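3. 연구 대상 및 자료

3.1 할인 정보 게시물의 수집

본 연구는 온라인 할인 정보 게시판에서 무료 배송 문구가 구매 의사에 미치는 영향을 살펴본다. 분석 대상은 생활용품 판매 사이트 Prosia와 Mostyn의 할인 정보를 소개한 게시물 282건이다. 게시물마다 정가, 할인가, 배송비 표기, 재고 관련 문구, 댓글 수를 기록하였다. 같은 상품을 같은 가격으로 다시 올린 글은 최초 게시물만 남겼고, 쿠폰 코드를 입력해야 할인되는 상품은 별도 변수로 표시하였다.

배송비 표기는 무료, 조건부 무료, 유료, 표기 없음으로 나누었다. 일정 금액 이상 구매해야 배송비가 면제되는 경우는 조건부 무료에 포함하였다. 수납 및 운반용품은 부피가 커서 배송비가 판매가에서 차지하는 비중이 높으므로 독립된 품목군으로 두었다. 그림 1은 파란색 금속 선반 카트로, 위쪽 선반에 흰색 플라스틱 트레이가 놓여 있다.
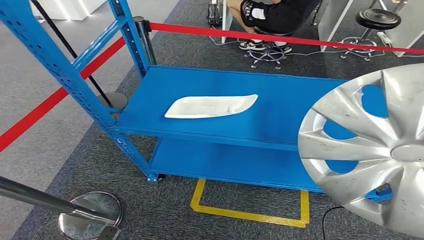 대전, 2020년 8월 26일

그림 1. 선반 카트와 트레이

위 날짜는 가격 자료의 기준일이다. 기준일 이후에 가격이 바뀐 상품은 변경 전 가격을 사용하였다. 정가는 판매 페이지에 적힌 금액을 따랐으며, 정가가 없는 게시물은 할인율 계산에서 제외하였다. 그 결과 할인율을 계산할 수 있는 게시물은 183건이었다.

3.2 설문 구성

설문은 여섯 개 문항으로 구성하였다. 응답자는 총 결제 금액이 같은 두 가지 제안을 보고 어느 쪽을 선택할지 답하였다. 한쪽은 상품 가격이 낮고 배송비가 따로 붙으며, 다른 쪽은 상품 가격이 높고 배송비가 없다. 두 제안의 좌우 위치는 응답자마다 무작위로 바꾸었다. 문항 초안은 Pankaj Negi(2018)의 가격 분할 제시 척도를 우리말로 옮긴 뒤 국내 쇼핑몰의 표기 방식에 맞추어 수정한 것이다.

마감 임박 문구의 효과는 네 개 조건으로 나누어 측정하였다. 문구가 없는 조건, 남은 수량을 적은 조건, 종료 시각을 적은 조건, 둘을 모두 적은 조건이다. 상품명과 상표는 모든 조건에서 가렸다. 설문 화면은 조사 도구 Ustetti로 제작하였고, 응답 시간이 지나치게 짧은 자료는 분석 전에 삭제하였다.

품목군 분류에는 Eteck의 상품 분류표를 참고하였다. 다만 공구와 산업용 장비는 개인 구매자의 비중을 확인하기 어려워 기타로 묶었고, 이 범주는 품목별 비교에 포함하지 않았다. 연구자 두 명이 각자 분류한 뒤 서로 다른 항목은 협의하여 정하였다.

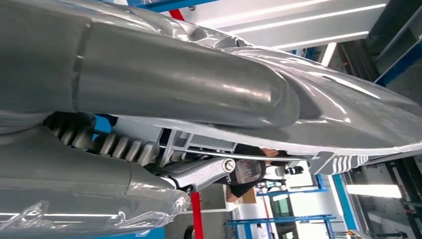 3.3 분석 방법

종속변수는 게시물의 댓글 수이며, 분포가 오른쪽으로 치우쳐 있어 음이항 회귀모형을 적용하였다. 독립변수는 할인율, 배송비 표기, 마감 임박 문구의 유무이다. 게시 시간대와 품목군은 통제변수로 넣었다. 할인율이 빠진 게시물은 주 분석에서 제외하고, 배송비 표기만을 독립변수로 하는 보조 모형에서 다시 사용하였다. 설문 자료는 응답자를 임의효과로 둔 로지스틱 회귀모형으로 따로 분석하였다.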